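Robot Learning: Reading Results with Care
Print this page | E-mail this page
Filed under: Course materials > Robotics > Handouts

Handout 4: Learning from demonstration, and what a success rate tells you

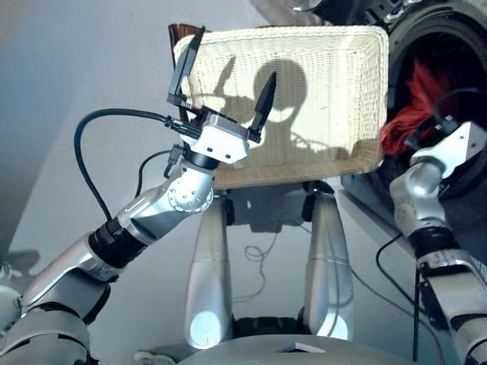

1. What the method claims

The method in this handout is called Clendard. It is an imitation method: a person drives a two-armed robot through a chore many times over, the recordings are stored, and a network is trained to produce the next short stretch of arm movement from the camera view and the joint positions. There is no reward and no model of how cloth behaves. Everything the robot knows about laundry is in the recordings.

The chore is unloading a front-loading washing machine into a basket. One arm looks after the basket and the other goes for the cloth in the drum. The Clendard report says that training on 2000 demonstrations gives a policy that copes with items it has not met before. I would like you to read that sentence twice before you come to the seminar. "Copes with" is carrying a good deal of weight.

2. Why this chore is a fair choice

I have no quarrel with the task. Cloth has no fixed shape, the drum is dark inside, and anything in it can be partly hidden by the rim or by the robot's own wrist. A wicker basket is awkward too. If the gripper closes on the near rim, the basket can swing or tip, and a policy that treats it as a solid box will put it in the wrong place.

The two arms also have to agree on timing. Clendard deals with this by predicting both arms together from a single network. An older approach, used in the Merrick baseline, gives each arm its own network and passes a signal between them. The report says the joint version is better. It may well be. But the Merrick networks were trained by the Clendard authors, on their own data, with settings they chose, and the report spends one short paragraph on how those settings were picked. Treat any comparison of this sort as weak evidence until somebody with no stake in it has run it again.

3. Counting a success

The main table gives results over 200 trials. Before looking at the percentages, find out what was counted. In the main text a trial succeeds when "the item is transferred to the basket". In the appendix it succeeds when the item is "in or resting on" the basket at the time limit. Those are different rules. A sleeve hooked over the rim passes one and arguably fails the other.

There are further questions you should put to this table, or to any like it:

- Who judged the trials, and did they know which method was running?
- Were any trials restarted, and were the restarts counted?
- Was the basket already in the gripper at the start?
- How many items were in the drum?

The third matters more than it looks. Gripping the basket and holding it at a useful height is half the job. If a person hands the basket over before the clock starts, the result is about reaching into a drum, and should be reported that way. I could not find the answer in the report. It may be in the code, which was not available when I wrote this.

4. Colour, light and shadow

A policy trained from camera views will use whatever in the view predicts the next movement. Sometimes that is the thing we care about. A red cloth against a dark drum is an easy target, and a network can do well by moving towards red. You would only notice the trouble on the day the wash is navy.

Shadows are a less obvious case. With a strong light placed behind or above the robot, its own head and arms throw a shadow across whatever it is holding. That shadow moves as the robot moves, so it carries information about the robot's pose, and a network may learn to lean on it. Move the lamp and the information changes. The report tests "varied lighting", by which it means two settings of the same ceiling lights. I don't think this tells us much.

The Borkness test set was put together with this in mind. It keeps the chore fixed and changes one thing at a time: the colour of the cloth, the position of the lamp, the kind of basket. Clendard was not run on it. That is a pity - it is the first thing I would have asked for as a reviewer.

5. More data

The final section adds demonstrations, going from 2000 to 3000, and reports a gain of 2 percentage points. With 200 trials per condition, a gap that small could easily come from chance. The authors write that performance "continues to improve with scale". On these numbers we can't tell. It would have been more useful to keep the 2000 and spend the extra collection time on different machines and different rooms, as the Clerkisari study did last October with a much smaller set. Clerkisari has faults of its own (see Handout 5), but it does at least move the washing machine.

6. For the seminar

Bring one page. Choose a single claim from the Clendard report and write down the cheapest experiment that could show it to be wrong. Say what you would hold fixed, how many trials you would run, and what result would change your mind. "More trials" by itself will not be accepted.

Please also write out a success rule for the unloading chore that two strangers could apply separately and agree on. This is harder than it sounds. Last year's attempts mostly came to grief over socks left in the door seal.

Handout revised Feb 5, 2019
Print this page | E-mail this page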